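Hisutmont Release Notes, August issue

Item 2: Changes to background sync in the mobile client

The 4.6 build of the Wirkel client went to the stores on 14 August 2026. It replaces the background sync code that had been in place since the first public version. Several readers wrote in after the beta to ask what changed and whether they need to do anything. Most do not. Those who maintain their own server, or who wrote plug-ins against the old queue interface, should read the section on migration before updating.

The problem

The old sync code kept one queue per account. Every edit, whether a one-word change to a title or a new attachment, went into that queue in the order it was made and left in the same order. This was easy to reason about and easy to test. It also meant that one large attachment on a weak connection held up everything behind it. The operating system gives a backgrounded app a short period to finish its work, and when that period ran out in the middle of an upload, the upload was dropped and started over the next time. On a slow network the same file could be attempted again and again while a few hundred bytes of text sat waiting.

Delia Sosa, who maintains the client, built a test account with 705 pending edits and a single attachment at the head of the queue, then throttled the connection until the upload could not complete in one background period. None of the edits reached the server. The client showed "Syncing" the whole time, and the log contained no errors. From the point of view of the code, nothing was wrong.

We had seen reports that matched this for a long time and had filed most of them under network trouble. That was a mistake in triage. The tag has been removed from the tracker and the old reports were reopened and read again.

What changed

Edits and attachments now travel separately. Edits go into a small journal on the device and are sent in batches. Attachments are handed to the system transfer service, which can continue after the app has been suspended. A record that refers to an attachment is allowed to arrive before the file does. The server marks the reference as pending and other devices show a placeholder until the file is there.

Batches are limited by size and by age. A batch is closed when it reaches 90 edits or when the app moves to the background, whichever comes first. The limit is a compromise. Larger batches were more efficient on a good connection and worse on a bad one, where a failed request costs the whole batch.

Each batch carries an identifier made on the device. If the reply is lost and the client sends the batch again, the server recognizes the identifier and returns the stored result without applying the edits twice. The old protocol had no such check, and it was the source of the duplicate entries that some people saw after coming out of a tunnel or an elevator. 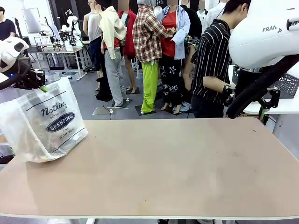

Attachment handling got its own round of work, mostly in the part that makes previews. Previews used to be made on the server, so a device that had just added a photo could not show a thumbnail of it until the upload finished and the preview came back down. They are now made on the device at the time the file is added, and the preview is sent first. Text recognition, which feeds the search index, also runs locally. It is less accurate than we would like on lettering that changes style within a few words. A plastic shopping bag like the one on this table, with "Nothing" in script, "BETTER THAN" in small capitals under it and "SPENDING" in white on a black oval, is a hard input for a recognizer that expects one typeface per block. Crumpled material makes it harder. For such input the client stores each fragment as a separate search term and does not try to rebuild the sentence. A search for any one of the words should find the file, but a search for the full phrase in quotation marks may not.

Recognized text is never written into the note itself. It lives in the index and can be cleared from Settings, under Storage, without touching the attachment.

Conflicts

The conflict rules are the same as before for titles, tags and dates: the latest change wins, by server time. Body text is now merged by paragraph. If two devices changed different paragraphs of one note, both changes are kept. If they changed the same paragraph, the client keeps both copies, one after the other, with a marker between them. We looked at merging by word and decided against it for this release. The results were correct by the rules of the algorithm and often unreadable.

Reordered lists are still a weak point. Moving an item on one device and editing it on another can leave two copies of the item. No data is lost, but the list has to be cleaned up by hand. This is tracked and will be looked at after the desktop client has moved to the same journal format.

Migration

On first launch, 4.6 drains the old queue before it opens the new journal. Please leave the app in the foreground until the progress bar has gone. If the old queue cannot be drained, for example with no connection, the client keeps using the old code and tries again at the next launch. It will not run both at once.

People who run their own server need Skirnach 2 or later. Earlier versions do not know about pending references and will reject any batch that contains one. The client checks the server version at sign-in and stays with the old protocol if the server is too old, so nothing will break, but none of the changes above will apply.

Plug-ins that read the queue directly will stop working. The replacement is a read-only view of the journal, described in the developer notes. Yamila Ulloa has ported the Krasniqi export plug-in as a reference. The port is short, and most of the changes are in how it asks for attachments, which may now be absent at the time of the call. Plug-in code has to handle that case. A plug-in that waits for the file in a loop will be stopped by the system.

Test results

The sync test suite now stands at 2,062 cases, most of them generated from recorded sequences of edits and connection drops. It runs on every commit to the client and to the server. Two known failures remain, both involving a device clock set to a date before the account was created. They are marked as expected for now – the fix belongs in the server, and it changes a table that we do not want to touch in the same release.

Battery use in the background was measured on older phones as well as current ones. It went down on a poor connection, where the old code spent most of its time repeating uploads, and was unchanged on a good one.

Reporting problems

If sync stalls after the update, open Settings, then Diagnostics, and choose Export Journal Log. The log contains batch identifiers, sizes and times. It does not contain note text or file names. Attach it to the report along with the server version, and say whether the app was in the foreground when the stall began. Reports that mention only the "Syncing" label are hard to act on, as the same label covers the journal and the transfers. A build that separates the two is in review.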